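Musum Disassembly Set: Data Card

Maintained by Santosh Mathur and Ekkachai Chaimongkol, Skendport.

Contents
The set holds 253 episodes of a robot arm working inside desktop computers. Each episode pairs a fixed workspace view with a wrist view.

Known limits
Cables often hide parts of the drive area — annotators should consult both views.

Fixed view, then wrist view:

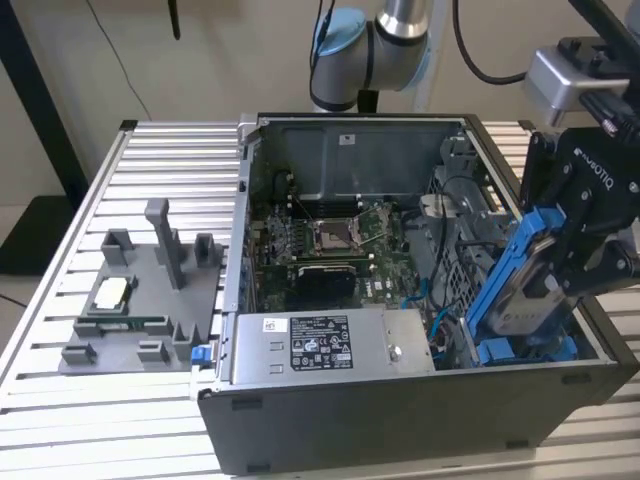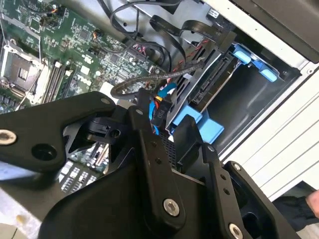 Access
Requests are reviewed each December. Redistribution requires written consent from both maintainers.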